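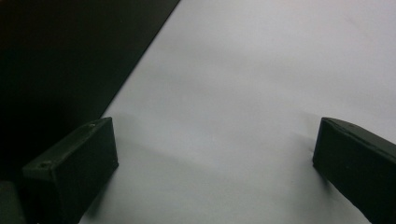
Lurkia Hand Kit, README

Revision 2018-09-03, maintained by Sostemton

Lurkia is a pair of hand-held grippers for recording two-handed table tasks. You hold one in each hand, work as usual, and the kit saves both streams together. The small sample set that comes with it has 579 episodes, all done with trays.

In the box
2 grippers, black, left and right
2 cables
Simões recorder software, on a USB stick

Before the first recording
Connect both cables and start Simões. Open and close each gripper fully until the status line says ready. Lead the cables away from your wrists.
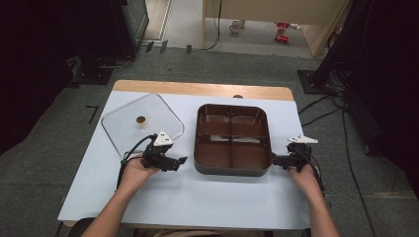 Grip a tray by its outer wall and close slowly. If the fingers slip, stop the episode and mark it as failed, please do not delete it. Failed episodes are kept in the folder dreltadum, with the same numbering.

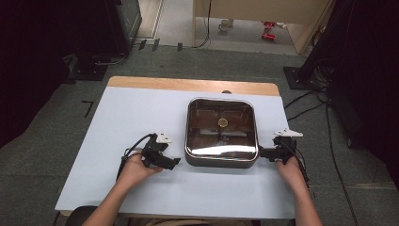 Can I use only one gripper?
Set hands=1 in the settings file before you start Simões. The other stream is then left blank, and the sample scripts will skip it.

Known problems
Episode 29 has no sound.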